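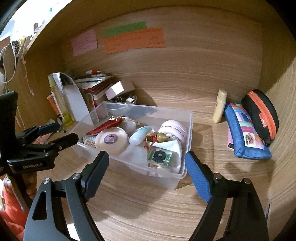

Lista de correo del Taller Compartido Carretero · Grupo de manipulación y pinzas

Asunto: Re: [pinzas] Holgura en los pivotes y orden de recogida en la cubeta

Hola a todos:

Contesto por partes al mensaje de Severino, que cito más abajo recortado.

> El viernes, Severino Campos escribió:
>
> He montado el segundo juego de dedos con los tornillos de pivote apretados
> a tope y el mecanismo se queda duro al final del recorrido. Si aflojo, aparece
> juego lateral en la punta. ¿Qué par estáis usando?
>
> Otra cosa: en la cubeta de plástico translúcido los objetos blandos me dan
> más fallos que los rígidos. ¿Merece la pena cambiar las almohadillas azules
> por unas más blandas o es cosa de la trayectoria?
>
> Y por último, ¿el registro de apertura lo guardáis en milímetros o en
> cuentas del codificador? En el repositorio de Nolurora hay de las dos cosas.

Sobre los pivotes. No usamos un par fijo. El tornillo se aprieta hasta el tope, se retrocede lo justo para que la palanca vuelva sola y se bloquea con fijador de roscas de resistencia media. Si con ese ajuste sigue habiendo juego en la punta, el problema está en el taladro de la pieza impresa. En mi primer juego los agujeros salieron ovalados por imprimir los brazos de canto; los repetí tumbados, los pasé con escariador y el juego bajó a un valor que ya no distingo con la galga. Conviene revisar los dos brazos por separado: como son simétricos, uno tiende a dar por bueno el segundo cuando ha medido el primero.

Sobre las almohadillas. Yo dejaría las estriadas. Probé la silicona blanda de Ladstead durante dos semanas y mejora algo en tarros y tapas redondas, pero en tela se pega al soltar y arrastra la pieza. Con la estriada, la tela se suelta limpia si se abre por encima de la mitad del recorrido antes de retirar la mano.

Lo que más influye es la entrada. Una cubeta de borde grueso y esquinas redondeadas obliga a bajar con la pinza más vertical de lo que pide el cuerpo. Si se entra inclinado, el dedo más bajo toca el borde antes que el objeto y el cierre queda descentrado. Mi mesa de pruebas es el hueco del escritorio, con fondo y laterales de madera, y la pared derecha limita bastante el codo. Giré la cubeta respecto al fondo y con eso gané espacio por ese lado.

En cuanto al orden de recogida con la cubeta llena, el que sigo ahora:

1. Tubo de crema, cruzado en el centro. Se toma por el cuerpo, no por el tapón.
2. Tarro rosa tumbado al fondo. Aproximación perpendicular al eje.
3. Bloque translúcido con la flor negra, que descansa sobre la tela. Presión baja.
4. Adorno en forma de calabaza, por la cintura. El cordón retorcido se engancha con facilidad, así que hay que levantar en vertical y esperar antes de desplazar.
5. Envase redondo de etiqueta morada. Va casi al límite de apertura.
6. Pieza blanca arrugada, tipo tela.
7. Pieza roja de tela, por el extremo ancho.

El objeto redondo blanco de atrás lo dejo fuera de la serie mientras tenga la cadenita o cinta por encima; da cierres ambiguos y luego el etiquetado se complica. Lo que queda a la derecha de la cubeta, el frasco, la bolsita azul y el estuche negro de la banda naranja, se reserva para la serie siguiente, sobre mesa y sin borde.

Sobre el registro. Cuentas del codificador, siempre, y la conversión en un fichero de calibración aparte. Los milímetros del repositorio de Nolurora proceden de la versión 2, cuando la conversión se hacía al vuelo, y arrastran un error de cero distinto en cada montaje. Con mi pinza el cierre completo da 3562 cuentas. No copiéis ese valor: depende de dónde quede el tope mecánico y hay que medirlo con las almohadillas puestas.

Queda pendiente el soporte de batería de Tandbridge. El clip cede tras casi 5 horas de uso continuo y me ha cortado una sesión. Si alguien ha rediseñado esa pieza, que suba el STL a la carpeta común; si no, la dibujo yo en julio con dos tornillos pasantes y fuera clip.

Severino, mándame una foto del taladro con la galga metida y te digo si vale la pena escariar o reimprimir.

Un saludo,
el de la mesa del fondo

_______________________________________________
Lista pinzas, Taller Compartido Carretero
Para darse de baja, enviar un mensaje vacío con el asunto «baja»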